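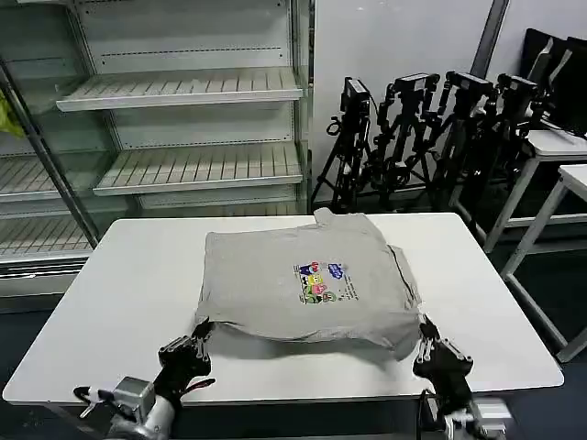 Cracked print on kids' t-shirts - can I stop it?

Posted by plinkamum

Hi all, my son has hit the stage where he'll only wear shirts with cartoons on the front, and I swear every one of them goes crackly after a couple of months. The colours are fine, it's the print itself that splits, and then bits come off in the lint filter. I wash everything together on warm and hang what I can, but in January I was using the dryer a fair bit. I've also been ironing them (I know, I know, my mum raised me that way). Is there anything I can do for the ones already cracked, or are they pyjamas now?

Eirini Manolakis

Turn them inside out, cold wash, and keep them away from the dryer if you possibly can. I did uniforms and team shirts at a little print shop in Altthorpe for 7 years and heat was behind most of the returns we saw. Most plastisol prints go on at 160 degrees or thereabouts, so a hot iron straight on top will soften them and smear the lot. If you have to iron, do it from the inside, or put baking paper over the print and press - don't slide.

For the cracked ones you can sometimes get a bit more life out of them. Baking paper on top, iron on medium with no steam, press for a few seconds, lift, let it cool completely before you peel. It won't bring back anything that's already flaked off, but fine cracks can settle down a bit. Try it on your least favourite first!

Also skip the fabric softener. I never found it did prints any favours.

tobes_erent

just buy cheap ones lol. mine get 2 seasons max and then they're rags for the car

gumleaf

Agree with Eirini on the baking paper, it worked on my daughter's netball shirt. One thing I'd add is how you store them - I fold so the crease misses the picture, sides in first and then up from the bottom. The shirts that got jammed in the drawer any old way had a lovely white line straight across the middle of the print. Rolling is fine too if you're short on space.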